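Trevalora 衣類片づけノート README

最終更新:2025年8月6日

はじめに

ベッドの上で服をハンガーにかけたり外したりする、あの地味な作業の写真と短いメモを集めたフォルダです。名前は Trevalora。旅行の荷ほどきのときに思いついてつけた名前で、深い意味はありません(響きが気に入ってます!)。

始めたのは1月です。クローゼットの前で立ったままやるより、ベッドに服を広げてやるほうが私はずっと楽で、だったらそのやり方をちゃんと残しておこうかなと。白いシーツの上だと柄物の服がとにかく見やすいんですよね。襟がどっちを向いているか、袖が裏返っていないか、ぱっとわかる。

中身

写真は全部で271枚、メモは114件あります。数が合わないのは、メモなしの写真がけっこうあるからです。すみません、後半ちょっと息切れしました。

フォルダは三つに分かれています。

tolitz:服を一枚だけ広げて、ハンガーにかけるまで
ammann:何枚かまとめて置いたところから仕分ける
eloder:失敗集。肩がずれたもの、ボタンを掛け違えたものなど

名前の由来は聞かないでください。辞書順に並ぶと気持ちが悪いので適当につけたら、結局あんまりばらけませんでした。

tolitz について

主役は半袖の花柄シャツです。前開きのボタンつきで、オレンジがかった珊瑚色とサーモンピンクの大きな花に、濃い緑の葉っぱ。夏っぽくて大好きな一枚!白いプラスチックのハンガーを枕のすぐ手前に置いて、シャツはその下に広げる、というのが私の基本の並べ方です。ハンガーが服の下に潜りこむと探すのが面倒なので、先に場所を決めておくとだいぶ違います。
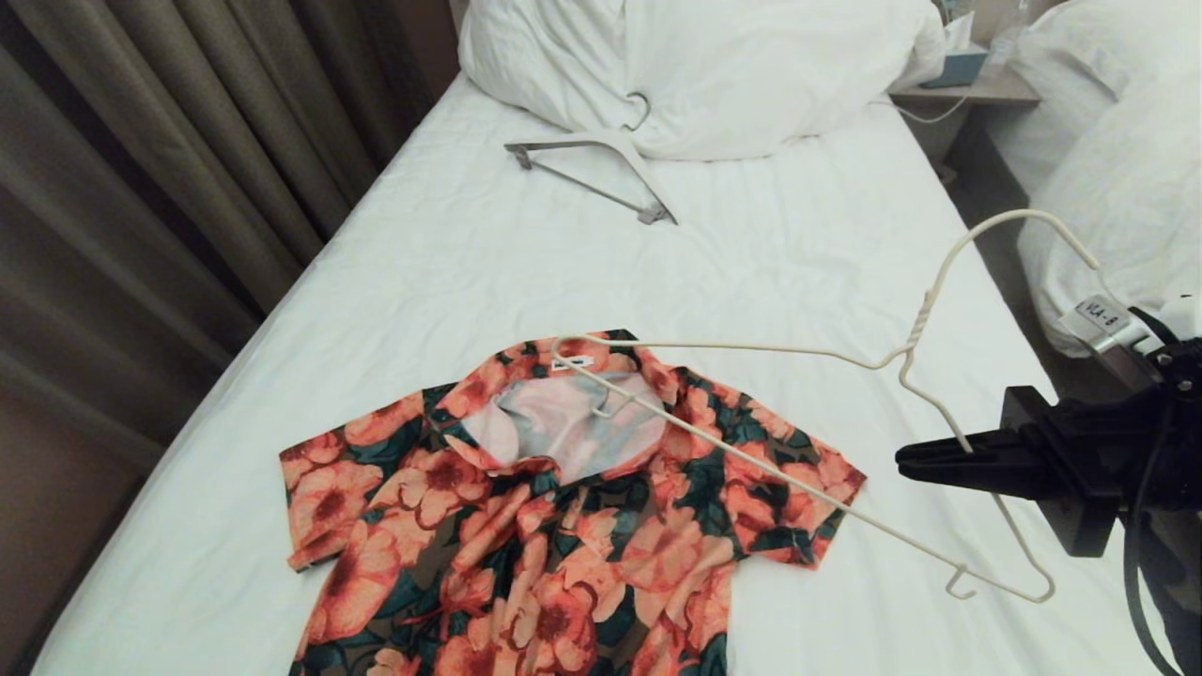 ammann について

こちらは複数の服が混ざった状態です。柄物どうしが重なると、どこまでが一枚なのか急にわからなくなるんですよ。花柄の束の中に薄いピンクとグレーのものがはさまっていたり、緑の植物柄の服が枕と布団の山にのっかっていたり。細いクリーム色のハンガーは束の上、金属のは枕の手前、という具合に、ハンガーのほうもあちこちに散らばります。
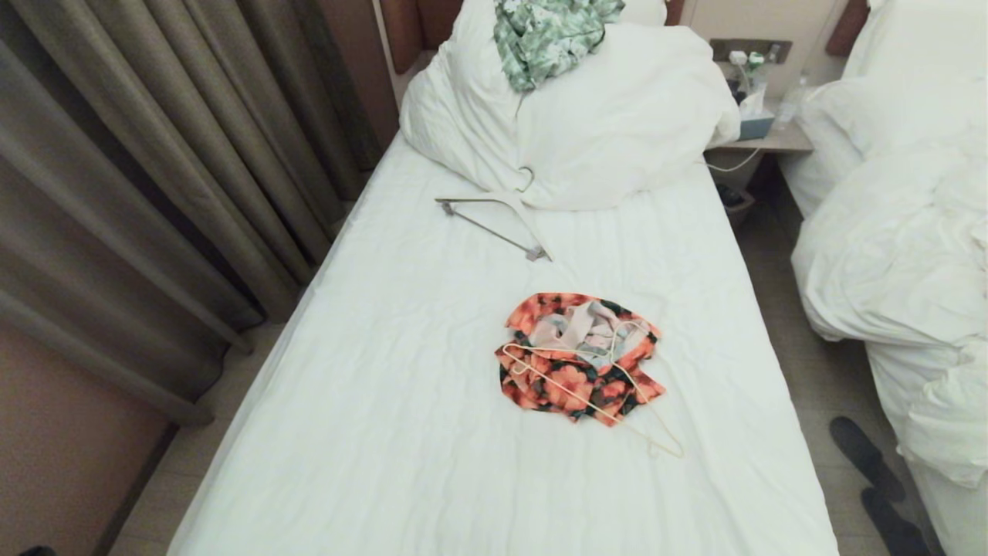 で、こういうときの私の順番なんですが、まず上にのっているハンガーをどけます。次に束をほどいて、小さいものや紐のついたものを先に抜く。紐はボタンに引っかかりやすくて、気づかずに引っぱると糸が出ます(一度やりました。泣きました)。大きい柄物は最後に広げて、襟を枕のほうに向けてそろえます。慣れてくると手が勝手に動くので、途中の写真を撮り忘れるのが悩みです。

メモの書き方

一件につき一つのテキストファイルで、最初の行に服の種類、二行目に柄と色、三行目以降は好きなことを書いています。長さの上限は400字。100字くらいで終わっているものも多いです。色の名前はかなり主観で、「珊瑚色」と「サーモン」の境目は日によって動きます。色で検索したい人は、両方の言葉で探してもらえると助かります。

柄の呼び方も統一しきれていません。「花柄」「葉っぱ柄」はだいたいそのままですが、花にも葉にも見える模様は「植物柄」に逃げています。

気をつけてほしいこと

部屋の明るさはそろっていません。カーテンが灰色がかった茶色なので、写真によっては全体に落ち着いた色に見えることがあります。服の色を厳密に比べるような使い方には向かないです。

素材の情報は入れていません。洗濯表示を書き写そうと三件目までがんばって、やめました。サイズも同じ理由でなしです。

それから、eloder の失敗集は本当にただの失敗なので、お手本にしないでくださいね。肩の片側だけハンガーから落ちているシャツがやたらと多いです。

使いみち

片づけの手順をまとめたい人、服のたたみ方やかけ方の説明を書きたい人、どうぞ自由に使ってください。加工も大丈夫です。どこかに載せるときは Trevalora の名前を一言入れてもらえるとうれしいです。

これからやりたいこと

長袖がほとんど入っていないので、涼しくなったら足すつもりです。あとはズボン。クリップつきのハンガーにはさむときの、あの左右の高さがそろわない感じをどう書けばいいのか、まだ言葉が見つかっていません。いい書き方を知っている方がいたら、メモのファイルを一つ足す形で教えてください。ファイル名は空いている番号ならなんでもかまいません。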